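Home Notes Workshop Reading About Contact

What my hands know about picking up paper
19th September -- posted by the keeper of this blog
Filed under: Robots, slowly

I have been meaning to write about teleoperation since April, when I first sat down at the Tallport workshop and found out how bad I am at moving somebody else's arm. If you haven't tried it, the idea is easy enough to explain over coffee. You do the job yourself, through the robot, over and over, and everything it sees and every move it makes gets saved, and later a program is trained on all of that in the hope that it will manage without you. We call each run a demonstration (which sounds grander than it feels at the end of an afternoon, when your shoulders are up by your ears).

Our little project is called Livo, and the job I've been given is tidying. Pick up the small stuff, put it where it belongs, go back to the start. I have done 795 demonstrations of one thing or another since spring, and I'm still fond of it, which surprises my family.
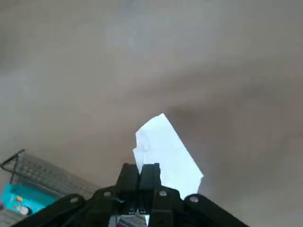
The hardest thing I've had to teach is how to hold something that barely weighs anything. A mug tells you when you've got it, more or less, because it stops sliding and comes along with the arm. Paper tells you nothing at all. I work mostly from the wrist view when I'm close in, and I've learned to look for a bright bit of white pinched between the two black fingers, creased up along one side, before I let myself lift. If the creases are there I relax a little. My first week I kept closing the fingers, feeling terribly pleased with myself and sailing off across the table with nothing in them -- and all of that goes in the recording too, unless you remember to throw the run away.

What I didn't expect was how much of my own personality would come through. I'm a dawdler. I hover over things, I make up my mind, I change it, I drift a bit to the left for no reason I could give you. When we trained on a batch of 17 of my early runs, just to see, the arm dawdled too! It hung in the air over the table exactly the way I do in front of an open refrigerator. I laughed until I had to sit down, and then I went home and felt rather self-conscious about it.

So I have been practicing being decisive. I say the move out loud before I start it, and I try to come at the thing from the same side unless there's something in the way. I also stop after roughly 3 hours, because past that point my runs get sloppy and I start blaming the controls. The controls are fine. They're from Wakinard, they're a touch stiff on the left hand, and I've come to like them the way you like an old car.

Small changes to the table are good for the training, too, so I shift things about between runs. The tissues go a bit nearer to the bin or a bit farther off, and sometimes I leave the lid up on the bin and sometimes I don't. 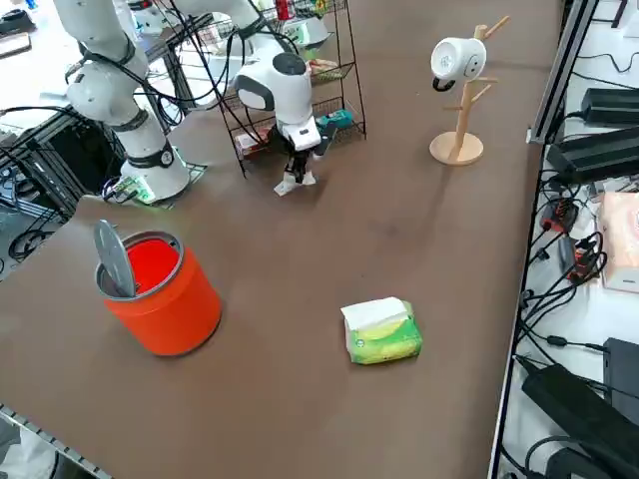
Trịnh wrote in after my last post to ask whether I shouldn't be keeping the bad runs, or at least the ones where I fumble and then recover, as a robot that has only ever seen things go right won't know what to do when they don't. I've been chewing on that all week. I had been deleting every fumble out of plain embarrassment, and I think that was vanity more than method. Now I keep the ones where I drop something and go back for it properly, and I only toss the ones where I got lost.

I've put the new batch in a separate folder for the time being, and the next training run will have both kinds in it. My left thumb is sore, and I still owe everyone the post about cables.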